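4. Setting the hardness and the first rinse

The Lulico softener leaves our warehouse set to 18 grains. The leaflet in the box calls this "right for most homes." We doubt it. Test your own water before you touch the dial.

1. Fill the sample tube from the cold kitchen tap, up to the line.
2. Add drops one at a time and swirl after each, until the color turns from red to blue.
3. Read the grains off the card. Ignore the "comfort" column, which adds a few grains to every reading and mostly sells salt.
4. Hold SET until the display blinks, then enter your number.

Note: Test strips from the hardware store will give you a number too. We have had two strips from one pack disagree by 4 grains, so use the drops.

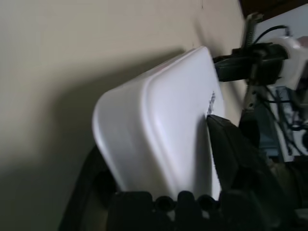 5. Pour in one 80 lb load of salt. Pellets or crystals both work. The "premium" kind costs more and we have yet to see what it does.
6. Open the bypass valve halfway and wait for the hissing to stop – then open it fully.
7. Press RINSE and let the whole cycle run. The display may say READY early. Don't believe it until the drain line has gone quiet.

Caution: Never add salt while a rinse is running. Keep the drain hose above the floor drain, with an air gap.

The maker claims 2,000 gallons between rinses. That may hold with soft water and a small household. Write down the meter reading at each rinse for a month and go by your own figures.

If the water still tastes salty the next morning, run step 7 again before calling for service.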